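Rimano Household Textile Survey – Data Card

Summary

The Rimano Household Textile Survey records how households store, wash and replace bed linen and everyday cloth items. The current release, version 2, contains 187 household records. It is maintained by the Gunawardena Institute and distributed through the Kirier open data portal.

Contents

households.csv – one row per household, with dwelling type, number of rooms and laundry access
items.csv – one row per textile item, linked by household_id
codes.txt – value labels for fiber, weave, print and condition
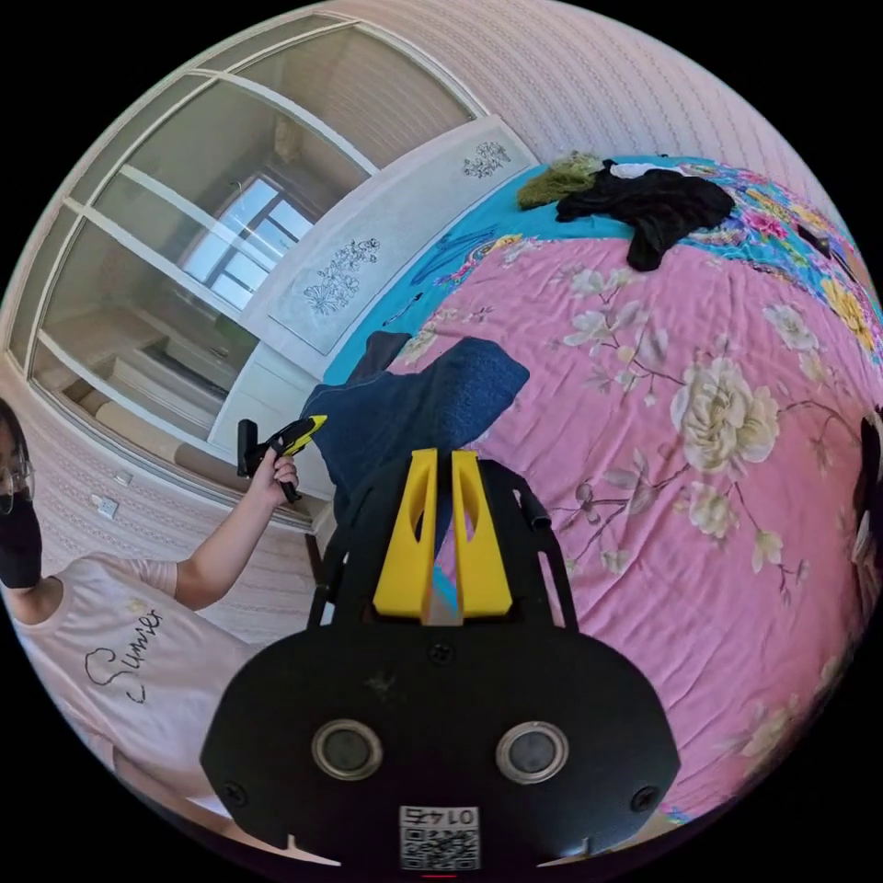

Fiber content is taken from the care label where one survives. Items without a label are coded 9 (unknown) and should not be merged with code 8 (mixed fibers). Age is given in whole years, as reported by the respondent.

Collection

Households were drawn from the Sundden district address list. Of 200 households contacted, 187 completed the questionnaire. Interviews were held in the home between March and July. Respondents could decline any question, and blank cells in households.csv reflect this.

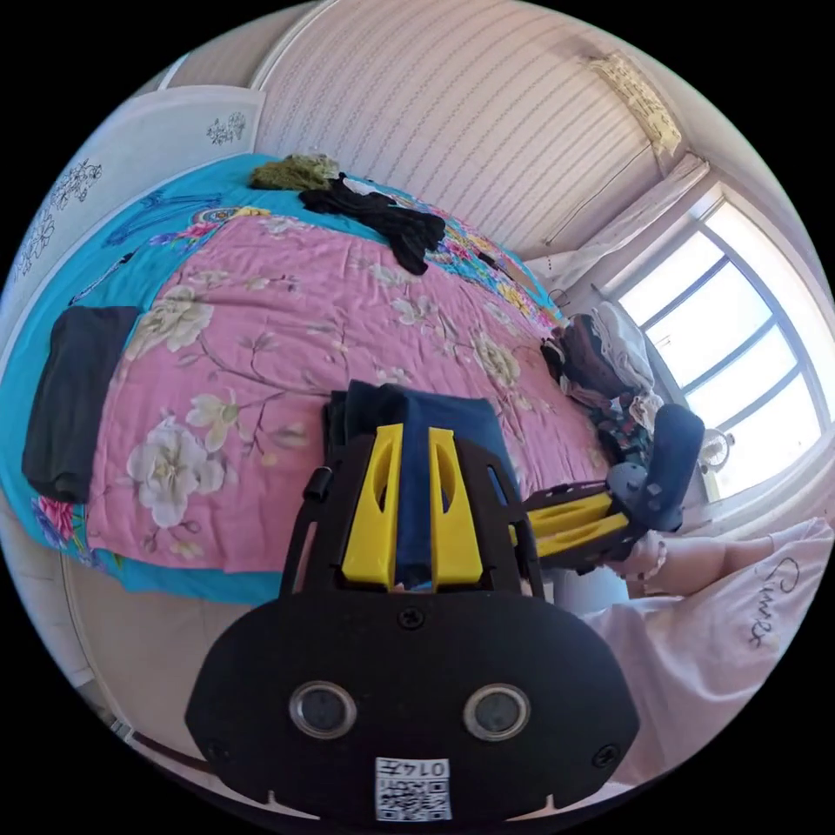 Records from multi-family dwellings carry a suffix (a, b) after the household number. Users joining the two tables should keep the suffix – dropping it produces false duplicates.

Known limitations

Wash frequency is self-reported and tends toward round numbers. Seasonal bedding is underrepresented. Replacement cost was not collected in version 1, and the field is empty for records carried over from that release.

License and access

The data may be used for research and teaching with attribution. Requests for the unrounded age field are reviewed on the first Tuesday of each month.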